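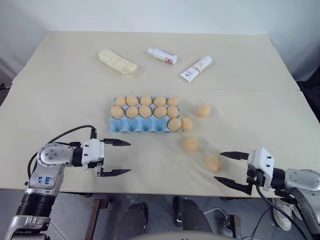
Figure 5. Light brown eggs in a tray with three rows of five cups.

3.2 Storage conditions and weight loss

Eggs were obtained from two farms, Leltgate and Platadau, and stored unwashed at 19 °C and 60% relative humidity. Each farm supplied 32 eggs. Every egg was weighed on the day of arrival and again at the end of storage, and weight loss was expressed as a percentage of the first reading. Cracked eggs were left out of the analysis.

Loss was higher in the Platadau group, whose hens were older at the time of lay. Shell thickness, measured at the blunt end after breaking, explained part of the difference between farms. Air cell depth followed the same pattern but varied more within each group. Position in the tray (Fig. 5) was included in the model as a random effect and did not change the ranking of the farms. Yolk color was not scored.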